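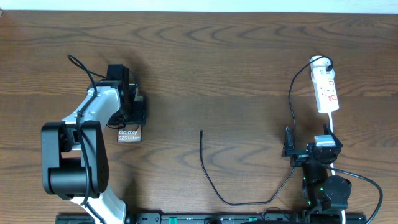
4. Recording demonstrations

Read Section 3 (Power and Homing) before you start. Both arms must be homed and the Akadley recorder must show READY.

4.1 Before the first take

1. Place the workpiece on the table within reach of the arm that will pick it up.
2. Lay loose cables flat. Keep them out of the path between the two arms.
3. Open a new session and enter the operator name and task name. The task name cannot be changed after the first take is saved.
4. Check that the head view and both wrist views are live. A gray tile means the stream has stopped. Restart the recorder, not the arm.

CAUTION: Keep hands off the table while the arms are enabled. The disable pedal stops motion but does not release the grippers.

4.2 Recording a take

1. Press START and wait for the tone.
2. Move the leader handles at a steady pace. Pauses longer than 5 seconds are flagged for review.
3. Close the gripper on the workpiece until the finger pads make full contact. Do not keep squeezing past that point.
4. Complete the task, return both arms to the rest pose, and press STOP.
5. Mark the take as GOOD, RETRY or DISCARD. Unmarked takes are left out of the export.

NOTE: A fumbled grasp followed by a clean recovery may be marked GOOD. The Melholm trainer uses these takes.

4.3 Wrist view check

Run this check after every 10 takes, and again whenever a wrist camera has been touched.

1. Open the wrist view at full size.
2. Confirm that both finger pads are visible at the lower corners.
3. Look for glare on shiny or clear workpieces. If glare hides the contact area, move the lamp or turn the workpiece.
4. Wipe the lens with a dry cloth if the whole view is hazy — marks on the workpiece itself can stay.
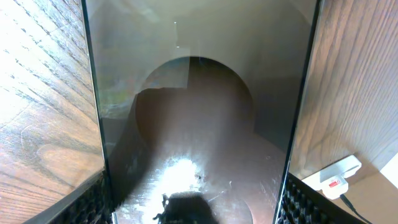 Figure 4-2. Wrist view with a clear panel between the finger pads. Note the glare near the center.

4.4 Session size

A new task needs 500 GOOD takes before the first training run. Tasks that use both arms need 800. Change the starting position of the workpiece between takes, and record with at least two operators.

Send questions about session files to Annag Morrison.

We use cookies to improve your experience on this site. Accept all | Manage settings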